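4.2 Who answers, and when they stop answering

It may help the reader to know how the panel came together before we turn to what its members told us. We began with the mailing list that the town of Hartley keeps for its public meeting notices, and from it we drew households in two council districts, one on the Cenmont side of the river and one on the Hartley side. In the end 352 people filled out the opening survey, and 307 of them stayed with us long enough to answer the follow-up in April, after the recall petition had been certified. We were pleased by that, and a little surprised, given how tired of politics so many of them said they were.

The petition itself is described in Section 2, so we will only remind the reader that it concerned the council president's handling of the Clulalden bus depot vote, and that both sides spent a good deal of energy describing the other in unflattering terms. What interests us in this section is the nicknames. Supporters of the recall were called one thing, opponents another, and within a few weeks the names had moved from the president's own newsletter into letters to the paper, yard signs and, as we heard in the interviews, ordinary talk over the fence. We wanted to know whether people who picked up a nickname also came to think differently about the neighbors it was meant for.

Most of the interviews were done at home, at whatever hour suited the person being interviewed, and a great many of our panel members are raising small children. We had planned on sessions of an hour and soon learned to be happy with less. People talked to us from kitchens and bedrooms and back porches, they got up and came back, and some of our best material came after an interruption, when the person returned to the question with a fresh thought and a bit less caution. 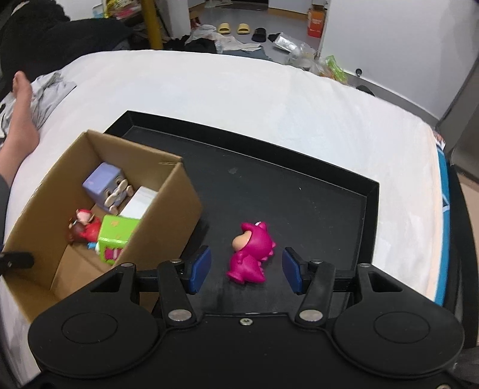 Figure 2. Toys in a cardboard box and a pink dinosaur-costume figure, on a black tray.

All interviews were transcribed and then coded in Histix, using the scheme given in the appendix. Two of us coded every transcript separately and talked through the places where we disagreed, which were mostly places where a nickname was used with a laugh. We went back and forth on these for longer than we care to admit — is a person who repeats an insult in a funny voice using it, or making fun of it? We settled on a separate code for mocking use, and we think the results are clearer for it.

Of the 307 people who completed the follow-up, 224 could give at least one of the nicknames without being prompted. That is a high figure for a local matter, and it held up on both sides of the river. Knowing the name was a poor guide to liking it, however. Many people who could repeat it told us, sometimes at length, that they found it childish or unfair, and several had asked relatives to stop using it at the dinner table. The clearer pattern was one of withdrawal. Panel members who had heard a nickname applied to themselves were more likely to say they now avoided bringing up the depot at all, even with people they had known for years, and we take up that quieter effect in Section 4.3.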